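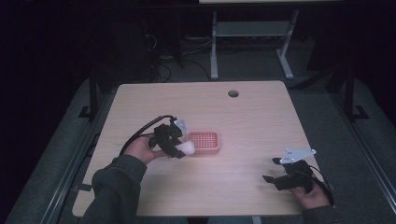

Pourquoi un œuf a-t-il cette forme ?

Un œuf de poule n'est pas rond comme une bille. Il a un bout large et un bout plus pointu. D'autres oiseaux pondent des œufs presque ronds, et d'autres encore des œufs très allongés. Les chouettes, par exemple, ont des œufs qui ressemblent à des balles de ping-pong. Ceux du guillemot, un oiseau de mer, ont la forme d'une poire.

De quoi est faite la coquille ?

La coquille est faite surtout de carbonate de calcium. C'est la matière de la craie et des coquilles d'escargot. La poule trouve le calcium dans ce qu'elle mange : des graines, de l'herbe, des petits cailloux calcaires. Quand elle n'en a pas assez, elle en prend dans ses propres os. C'est pour cela que les éleveurs lui donnent souvent des coquilles d'huîtres broyées.

La coquille a l'air pleine, mais elle est percée de milliers de trous minuscules, qu'on appelle des pores. Ils laissent entrer l'oxygène et sortir le gaz carbonique. Le poussin peut donc respirer avant d'être né. Un peu d'eau s'échappe aussi par les pores, et l'œuf devient plus léger avec le temps.

Comment l'œuf se fabrique-t-il ?

Tout commence par le jaune. Il grossit dans le corps de la poule, puis il se détache et avance dans un long tube, l'oviducte. En chemin, il s'entoure de blanc. Ensuite viennent deux peaux très fines, les membranes. La coquille se forme en dernier, et c'est l'étape la plus longue : elle prend presque toute une journée. La couleur est ajoutée pendant la fabrication de la coquille.

La forme est déjà là avant que la coquille durcisse. Ce sont les membranes qui la donnent. Elles sont un peu élastiques, et elles ne s'étirent pas partout de la même façon.

À quoi sert la forme ?

Les savants ne sont pas tous d'accord. Une idée ancienne dit que l'œuf en poire du guillemot tourne en rond au lieu de tomber de la falaise. Des chercheurs pensent plutôt que cette forme l'aide à rester en place sur la roche en pente. D'autres ont comparé les œufs de nombreuses espèces et ont remarqué que les oiseaux qui volent très bien ont souvent des œufs plus allongés ou plus pointus.

Une coquille fine, mais solide

La coquille d'un œuf de poule mesure moins d'un demi-millimètre d'épaisseur. Pourtant, la poule peut s'asseoir dessus sans la casser. La coquille est courbe, comme la voûte d'un pont. Quand on appuie dessus, la force se répartit sur toute la surface. Un petit choc au même endroit - le bord d'un bol, par exemple - la fend facilement. De l'intérieur, le poussin la casse avec une petite pointe dure au bout du bec, le diamant. Cette pointe tombe quelques jours après la naissance.

Est-ce que l'œuf est frais ?

Au gros bout de l'œuf, entre les deux membranes, il y a une poche d'air. Plus l'œuf vieillit, plus elle grandit. On peut s'en servir pour faire un test. Remplis un grand verre d'eau froide et pose l'œuf dedans, doucement.

Il reste couché au fond : il est très frais.
Il se redresse, mais touche encore le fond : il est moins frais, il faut bien le cuire.
Il flotte : on ne le mange pas.

Lave-toi les mains après avoir touché des œufs crus. Il peut y avoir des microbes sur la coquille.

Chez un éleveur

Kipchumba Makokha élève 571 poules à Gredville. Il ramasse les œufs deux fois par jour, le matin et en début d'après-midi. En septembre, il en trouve déjà un peu moins qu'en été, car les poules pondent moins quand les jours raccourcissent. À l'automne, beaucoup d'entre elles perdent aussi leurs vieilles plumes. Fabriquer des plumes neuves demande de l'énergie - elles arrêtent alors souvent de pondre pendant plusieurs semaines.

Sa plus vieille poule s'appelle Mollora. Elle ne pond presque plus, mais ses œufs sont plus gros que ceux des jeunes.

Les mots à retenir

Pore : trou minuscule dans la coquille.
Oviducte : tube où l'œuf se forme, dans le corps de la poule.
Membrane : peau très fine sous la coquille.
Diamant : petite pointe dure sur le bec du poussin.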